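Search the newsletter

Category: Stores and packing

Boxes for the spring store move: what to do before you bring anything down

The move from the old Arus store to the two ground-floor rooms at Holovko House starts this month. There are 378 boxes on the list, and 66 of them have no entry beyond a number. Those are the ones that will cause delay, so please read this even if you packed your own shelves back in November.

The new rooms have white walls and fixed shelving on one side. The shelves are shallower than the ones at Arus. A standard Karnel archive box fits with its short end facing out. The long Prendunel boxes do not fit that way and have to go sideways, taking up the space of two. If you have a choice, use Karnel boxes. There is a stack of them, still folded, behind the door of the sorting room. Take what you need and write the number you took on the sheet.

Labels go on the short end and on the lid. Use the printed labels, not tape with marker on it. Several boxes packed last year were marked on tape, and the tape has come away. Each label needs the box number, the name of the section, and one line saying what is inside. "Misc" is not enough. "Curtain samples, heavy" is fine. If a box holds anything breakable, say so on the lid as well as on the end.

Keep the weight down. Paper is the worst for this. A full box of bound reports is too heavy for one person to lift from the floor, and the bottoms give way. Fill the box halfway with reports and put something light on top, such as fabric or empty folders. Do not leave a gap under the lid, or it will sag when another box goes on it. Crumpled packing paper will do. Please don't use newspaper, as the ink marks the textiles.

Boxes stacked upright should be no more than four high. Flat boxes, meaning the shallow ones for prints and drawings, can go eight high provided they are all the same size. Do not put an upright box on top of a flat one. We lost two lids that way at Arus and the contents of one had to be pressed and dried, as the roof had been leaking on to that corner at the time.

We have also had questions about colour. Section colours stay as they were: grey for accounts, green for correspondence, blue for prints, brown for everything else. If you have run out of the right colour, use brown and put the section name in capitals.

Nadiia Tymoshchuk is keeping the list. Tell her the box number when a box leaves Arus and again when it reaches its shelf. She has checked off 201 so far. Please do not move a box on the list without telling her, even from one side of the room to the other. She is in the sorting room most mornings and there is a tray on her desk for notes if she is out.

The trolley with the flat bed is the one to use. The other has a bad wheel and pulls to the left on the ramp. It is waiting for a part. Return the good one to the foot of the stairs when you have finished, and don't leave it loaded overnight.

Prints and drawings will be the last section to go, and they need the most care in handling. Carry each box level with both hands underneath, and don't tip it to get round a door. Once it is in the room, lay it down flat near the wall, as with the blue box here, and leave it lying that way until its shelf is ready. Silica gel packets should stay inside. Spare ones are in the top drawer of the plan chest.
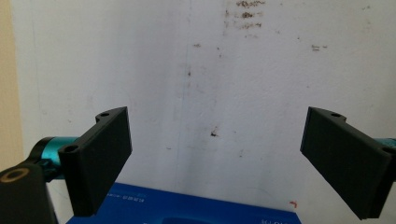
3 comments
Share 5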